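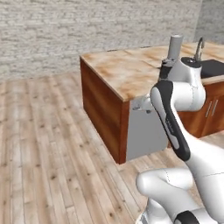
# Week 5: Kitchen claims and how to read them

Read these notes before the seminar and bring one kitchen brochure with you, any maker, any year. We shall be marking them up with a pencil.

The trade likes to speak of "the work triangle" as though it had been found in nature. It's a rule of thumb: sink, cooker and fridge should be near each other but not on top of each other. Fine. The trouble starts when it is used to sell things. In the Clasik brochure, every one of the layouts is said to "respect the triangle", including a galley kitchen where the three points lie very nearly on a line. If a rule can't be broken, it tells you nothing about the kitchen in front of you.

## Clearances

Clearance claims are better, as you can check them with a tape measure. Navarro's fitting guide asks for 800 mm between an island and the units facing it. Try this at home before you accept it. Open an oven door, crouch as if to lift out a roasting tin, and have someone walk behind you. My own view is that 800 mm suits one cook living alone who never drops anything. The guide gives no source for its figure, and I suspect it was picked so that islands would fit into rooms that are too small for them.

Ask of any clearance:

- Is it measured from the cabinet or from the edge of the worktop? An overhang on both sides can easily eat 100 mm.
- Does it allow for handles, open doors and stools?
- Who was it tested on, if anyone?

## Worktop wear

Durkow sells a worktop oil with the promise of "15 years of protection". Read the small print and you find that the 15 years depend on a fresh coat every few months. By that standard a bucket of water will keep your floor clean for 15 years. Note also that "protection" is never defined. Against knives? Red wine? Sunlight? A buyer can't complain that a promise was broken if it's unclear what was promised.

Compare the Skunder test sheet, which at least says what was done: five stains, left overnight, wiped with a damp cloth. I have doubts about the choice of stains (no turmeric, no beetroot), but they are doubts I can put into words – and somebody could repeat the test tomorrow and add the turmeric.

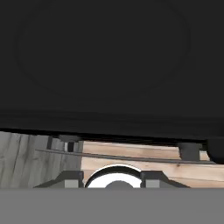

Weight is the subject brochures mostly avoid. You'll be told that a worktop is "strong" or "hard-wearing", and seldom what it will bear, or where. A heavy load spread over a broad base is one matter. The same load resting on small feet is another, and the short, squat block under the dark grey bulk above, with wood behind it, is the sort of contact point I'd want a maker to talk about. Dents are made by pressure, so a single figure in kilograms, with no area given, is not much use to you.

## For the seminar

1. Find three claims in your brochure that could be checked with a ruler, a clock or a set of scales.
2. Find three that couldn't be checked by any means. Rewrite one so that it could.
3. Look for the word "up to". Write down what the claim says once you allow the answer to be zero.

Leave prices out of it for now. We come to those next week, along with delivery times and the meaning of "solid".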